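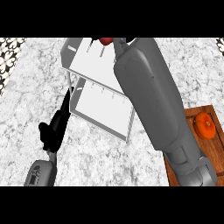
双臂仿真套件按什么方式计费？
按席位计费，每个席位每月70欧元，云端运行时长另行结算。

六月，评测第二阶段，上午九时到岗。

今日继续对Stikano公司提供的Kudo双臂仿真套件进行试用评估。本机构目前仍处于试用许可期内，尚未签署采购意向，以下所记仅供内部查阅，正式意见以评测报告为准。

上午的工作集中于厨房台面场景。该场景随套件一并交付，台面为白色大理石纹样，置有沥水架与木质砧板，砧板上有一枚橙色果实。检查俯视画面时，较大的灰色机械臂已将夹爪移至沥水架上缘的红色圆形物旁，左侧较小的一臂停在架子左下角附近，两臂均未与物体接触。红色物体在资产清单中没有单独名称，Riaan Ngubane认为应登记为苹果，Marlene Beaudoin倾向于番茄。经商议，本日记录暂写“红色圆形物”，待供应方答复后统一修改。

俯视画面上下各有一条较宽的黑色区域，红色物体只露出下半部分。此项已列入问题清单，归入“画面设置”类，优先级为中。说明书第四章提及视口比例可由用户调整，但未写明默认值，亦未说明调整后对导出数据有何影响。已去函询问。

十时三十分，与供应方技术代表Teemu Sjöberg举行线上会议。会议主要涉及三项内容。

其一为批量运行。套件标准版单次任务最多可提交3000个回合，超出部分须拆分提交。我方提出，拆分后随机种子应当连续，否则前后两批结果不便合并统计。对方表示现行版本需手工填写起始种子，下一版本将予改进，但未给出发布时间。

其二为碰撞模型。沥水架的金属丝较细，立柱与立柱之间空隙狭窄，我方关注夹爪进入架内时接触计算是否稳定。对方说明，该类细长构件采用简化几何，用户可自行替换为精细网格，代价是运行速度下降。下降幅度对方未能当场提供，承诺会后补送测试数据。

其三为售后服务。合同草案写明工作日内答复，未区分故障等级。Lachlan Tomoana要求增列紧急故障条款，对方同意转交法务部门研究。

会议于十一时四十分结束，纪要由本人整理，已送与会人员核对。

午后进行重复性检查。以同一初始状态连续运行1000个回合，关闭物体位置扰动，逐一比对末端轨迹。其中11个回合与基准轨迹存在偏差，偏差均出现在夹爪接近沥水架的阶段，其余阶段一致。初步判断与求解器的并行线程设置有关。改为单线程后重新提交，截至下班时尚未运行完毕，结果留待明日填入附表二。

同期参与比较的Flellow方案，因授权文件迟到，本周仅完成安装。安装过程较为顺畅，但其场景库中没有带沥水架的台面，若要做同条件对照，须由我方自行搭建。Riaan Ngubane已领取该项工作，预计占用其两日时间。评测组讨论后认为，自建场景所耗工时应当计入Flellow方案的使用成本，并在报告中单独列出，以免影响功能项评分。

下午三时，Idris Voyle自Dastdale分部来电，询问套件能否用于该处新入职人员的操作培训。本人答复如下：界面文字目前只有英文，双臂协同部分的教程较为完整，单臂部分篇幅偏少；培训用途的席位是否适用同一价格，合同草案未作规定，须另行确认。对方请求旁听下一次线上会议，已予同意。

文档方面，今日又核对两章。安装说明与实际步骤相符。数据导出一章中，关节角度的单位前后不一，正文写弧度，附图标注为度，经实测导出文件为弧度。已记入勘误表。

四时许，许可服务器中断一次，历时九分钟，期间正在运行的任务未受影响，但无法新建任务。恢复后日志中未见说明。此事已通知Teemu Sjöberg，并请其书面答复原因。

待办事项：
补填附表二单线程结果；
催收细长构件的速度测试数据；
确认培训席位价格；
与Marlene Beaudoin核对资产清单命名；
备份今日全部日志至评测专用磁盘。

下午五时五十分离岗，任务仍在运行，值班登记已签。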